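Harnow Reuse Center
Progress Report to the Kutesex Fund
July 18, 2022

Work under the household goods sorting grant continued on schedule during this reporting period. The grant of $3000 has been applied to bin repairs, shelving at the Grikel Street site and printed guidance for sorters. All purchases fall within the approved budget lines.

The mixed small goods stream remains the most demanding part of the operation. Donations in this stream arrive unsorted, and the Taipe intake site now forwards 80 cartons a month to Harnow for separation into toys, personal care items and general household goods.
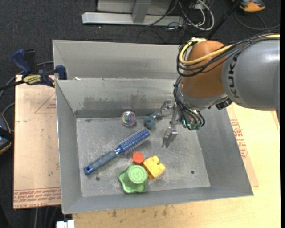

Sorting categories were revised during the period to reduce the number of items set aside for a second check. Under the former categories, toys and grooming items were often routed together as "small plastics." They are now separated at the bin. A blue round hairbrush lying beside a yellow building block and a clear ball with colored swirls would previously have gone forward as a single lot; the brush is now directed to personal care, where it is assessed for hygiene, and the other two go to toys. Single building blocks are pooled until a full bag can be made up.

The metal bins remain serviceable, although the floors show scratches and wear. Repainting is not proposed under the present grant.

Two items are outstanding. The written guidance for personal care goods is in draft and will be issued to all 5 sorting stations once approved. The final report, with figures for the full grant period, will be submitted in December.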